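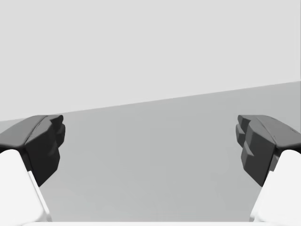 29 June 2026 — Ruven sim, dish rack chore

Fingers open and level over the bare gray plane, nothing between the pads. Fine as far as it goes. Menaka wants to call the plate pickup "nearly there" on the strength of 31 tries in sim. I don't. A flat gray surface has no crumbs on it, no wet glasses, no fork lying under the bowl.

Stepped pad faces still bother me — good on a block, doubtful on a thin rim. Ask Valdir if he has smooth ones.

Next: add clutter, tilt the plates, rerun 30. No Henare demo before November.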